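The Cup Clause

A story by Ignacio Haverford
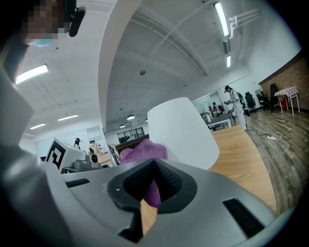
Issue 35, page 248

The standard for picking up a cup ran to 3000 words before it mentioned the cup.

I know because I wrote most of them. I had been sent to Loltmont for September to help the Hullano people bring their handling work into line with good practice, and good practice, when I arrived, was a ring binder with a biscuit in it. The binder said: Grip gently. Someone had added in pencil: but not too gently.

"It's served us well," said Pyo, who ran the floor.

"What does gently mean?"

She picked up a white cup and put it down again on the purple cloth. "That," she said.

I wrote in my notebook that gently was undefined.

There are two schools of thought in my line of work. The first holds that a rule should say what to do. The second holds that a rule should say who is to blame, and leave the doing to people with hands. I was trained in the second school and have been trying to leave it ever since, but the pension is good.

By the end of my first week we had a Section One, Scope. Section Two was Definitions. A cup was "an open vessel intended to stand upright", and this held until Pyo asked whether a cup lying on its side was still covered, and if it wasn't, under which rule we were meant to pick it up. I amended it to "an open vessel intended to stand upright, whether or not it is doing so". She said that also described her brother.

The cloth gave us more trouble. Clause 4.2 required all work to be done on a "flat, stable and uniform surface". The cloth was crumpled. It was crumpled on purpose, Pyo explained, because people's homes are full of crumpled things and a gripper that can only manage a bare table is no good to anyone who owns a tea towel. I said that in that case the degree of crumpling ought to be specified. She asked in what unit. I went away and thought about it over lunch, and then over the next day's lunch, and in the end the clause said "crumpled, as appropriate".

I was proud of "as appropriate". It has got me out of buildings.

Head office at Clolusum sent comments. They came in a table, numbered, and comment 2066 asked whether we had considered saucers. I don't believe there had been a comment 2065, or many before it. I think somebody had simply started where the last project left off. We replied that saucers were out of scope. Clolusum replied that out of scope was itself undefined, and so Section Two grew a little more.

All this time the work went on without us. I should say without me. Every morning the operators leaned over the table, opened the two black fingers, closed them on something, lifted it and set it down, and every afternoon they did it again with something else. They wore out pads and changed them. When a cup slipped they said a word that wasn't in Definitions and had another go. They had a system of their own, in fact, and it lived on a strip of tape stuck to a cupboard door. It had four lines on it.

Look first.
Come in square.
Stop when it stops moving.
If in doubt, let go.

I copied it down. I am not a vain man, but I did sit for a while with my 3000 words on one knee and the strip of tape, so to speak, on the other.

"Who wrote this?" I asked.

"Whoever had the pen," said Pyo.

"Has it been reviewed?"

"People read it when they're getting the milk."

I tried, that evening, to put the four lines into the standard. Look first became "Prior to commencement, the operator shall establish visual confirmation of the vessel". Come in square took a paragraph and a footnote. Stop when it stops moving took two paragraphs, and raised the question of what was moving, and relative to what, and I had to get up and walk round the car park – twice – before I could face it. I left the last one until nearly ten o'clock. If in doubt, let go. I tried "release". I tried "discontinue grasp". I tried "shall, where uncertainty persists, revert to a non-contact state", and heard myself read it aloud to a cup.

In the morning I told Pyo I wanted to make a small structural change. The standard would remain as drafted, all sections, all definitions, including the vessel lying down. But there would be an Annex A, and Annex A would be the strip of tape.

"Is an annex binding?" she asked.

"That depends on whether it says so."

"Does it say so?"

"It says everything before it is for information only."

She read it through standing up, all the way to the end. It took her most of the morning and she stopped for the telephone only once. Then she signed the front and handed me back the pen.

Clolusum approved it within the month. There was a single comment, unnumbered, asking whether the tape would be supplied. I wrote "as appropriate" beside it and went to catch my train.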